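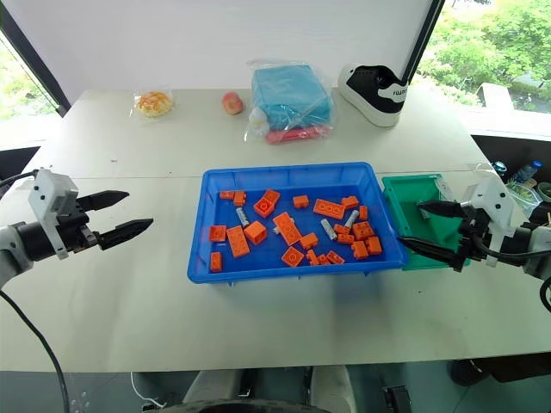
March, page proofs

The proofs of Gilidum came by courier before lunch. I had expected a file and got a box. The book runs to 816 pages in this setting, which is longer than the contract allows for, and Embla Hovland at Isaksson has already written to say they will keep the extent if I don't add anything. I wrote back that I wouldn't.

Read the first 100 pages at the kitchen table and stopped at four. Mostly small things. The town of Urker is spelled with one k throughout, except in chapter two, where I must have typed it from memory of an older draft. A ferry leaves at seven and again at six on the same morning. Somebody's aunt has two first names. I marked them in pencil and then went over them in red, as the sheet asks.

The prologue still bothers me. Embla wanted it gone last year and I argued to keep it. Reading it set in type, I think she had a point about the first page and a half. The rest earns its place, or I think so today. It is too late to cut without moving everything after it, so I fixed one comma and went on.

Afternoon: answered the questions for the blog visit. There were 13, and several were the same question. Where did the idea come from, when did I first have the idea, what gave me the idea. I said it came from a map in a library book, which is true as far as it goes. For the one about advice to new writers I put down that they should read their dialogue out loud. I left the one about my writing routine for tomorrow. I don't have much of one this winter.

The cover rough came too. Baretti has done the lettering by hand, and it's good, but the lighthouse is on the wrong side of the harbor. I looked it up in chapter nine to be sure. Sent a short note. I don't want to be difficult about a lighthouse, but readers of the first book will write in.

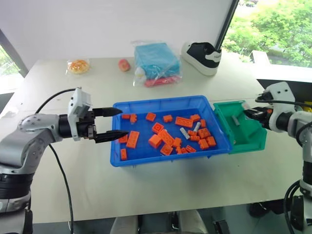
Two arms, a blue tray and a green bin.

Walked to the post office with the signed form and back by the canal. Thought of a better last line for chapter 12, lost it by the bridge, and got most of it back at home. I can't use it without paying for the change, I suppose. Wrote it in the margin anyway, in pencil only.

Tomorrow: pages 101 to 200, the routine question, ring Embla about the acknowledgments. Still haven't decided about the dedication.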